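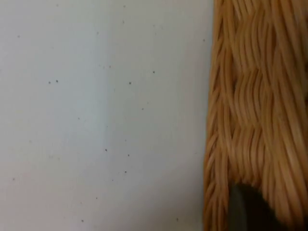 How often does the counter need to be wiped down?
Before every sorting session, and again whenever you lift the basket and find a fresh collection of grit where it stood.

Section 7. Setting Up the Basket Station

Your Plerneo Counter Station comes with one basket, one liner, a roll of felt dots and a small brush. The counter itself is yours. So are the crumbs.

Allow 12 minutes for the first setup. Later ones go faster, mostly from lowered standards.

7.1 Clearing the surface

1. Take everything off the stretch of counter you plan to use. Moving it all eighteen inches to the left does not count as clearing.

2. Turn on the overhead light and crouch until your eyes are level with the counter. A matte white top looks clean from standing height and tells the truth from the side. Small dark specks are the usual finding.

3. Sweep the specks toward you with the dry brush and catch them in your palm or a dustpan. Work from the back edge to the front.

4. Wipe with a damp cloth, then with a dry one.

CAUTION: Do not wet-wipe first. Crumbs turn to paste, and the paste travels.

Note: A speck that survives both the brush and the cloth may be a mark in the surface. Try a soft eraser once. If it stays, it lives there now.

7.2 Preparing the basket

5. Carry the basket to a sink or out to the back step, turn it upside down, and tap the base with the flat of your hand. Woven wicker holds on to more than you would expect, including, in our test kitchen, most of a cracker.

6. Run the brush along the strands in the direction of the weave. Going across it catches the ends and lifts them.

7. Feel around the rim and base for loose ends. Snip any you find flush with small scissors. Do not pull them. Pulling a loose end is how you get a longer loose end.

8. Press the felt dots onto the underside wherever the basket touches the counter. Set it down and rock it gently. Add a dot under any spot that still lifts.

CAUTION: Never soak the basket. If it gets splashed, blot it and let it dry in moving air, away from the oven and the radiator.

7.3 Placing the basket

9. Stand the basket at one side of the cleared area, on the side of the hand you don't write with. The open counter is for sorting. The basket is for what has been sorted — a distinction that tends to collapse by the second evening.

10. Leave a finger's width between the basket and the wall so you can get the brush in behind it.

11. Drop in the liner and fold its edge over the rim. Skip the liner for bread, which prefers the air.

Note: The Grurness liner fits the standard basket. The Clondwood liner is cut for the deep one and will bunch up in yours like a borrowed sock.

7.4 Upkeep

Lift the basket and brush underneath it each time you empty it. Wash the liner on a cool cycle and hang it to dry. Check the felt dots in June, when the kitchen is warm and the glue gets ideas.

Replacement dots are part 105 in the parts list. Order the full sheet, as a few always end up stuck to the cat.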